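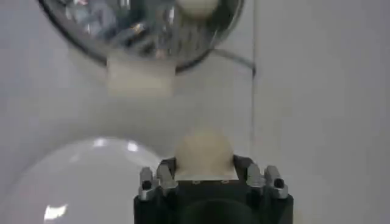 Ticket 321 — Online booking form, Mackay Community Hall
Status: Resolved
Opened: July 2024
Product: Zusudeo Bookings
Supported by: Prostau Service Desk

Summary
Hirers reported that the online form would not accept an application for the main hall. On selecting Submit, the form returned to the first page and the details entered were lost. Applications for the kitchen and the meeting room were not affected.

Investigation
The fault was reproduced on 2 browsers. The form log recorded a rejected value in the field "Purpose of hire". That field had been limited to 799 characters at the last update, while the main hall template inserts the standard conditions into the same field — a block of almost 2,000 characters. Every main hall application therefore exceeded the limit before the hirer had typed anything.

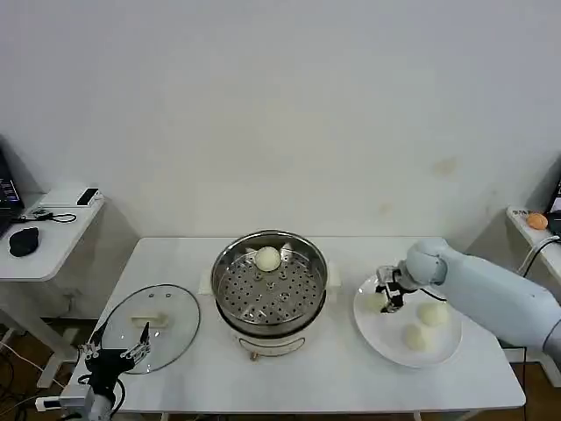 Do hirers whose applications were lost need to apply again?
Details entered before the correction were not stored, so a new application is required. The original date of enquiry will be honoured where the hirer can supply it.

Action taken
The standard conditions were moved to a separate read-only field. Coletti, as form designer, confirmed the change and test applications were received in full. The character limit remains in place for text entered by hirers.

Outstanding
An on-screen message for over-length text has been requested and is scheduled for the November release. This ticket will not be reopened for that work — please quote the release name in any further correspondence.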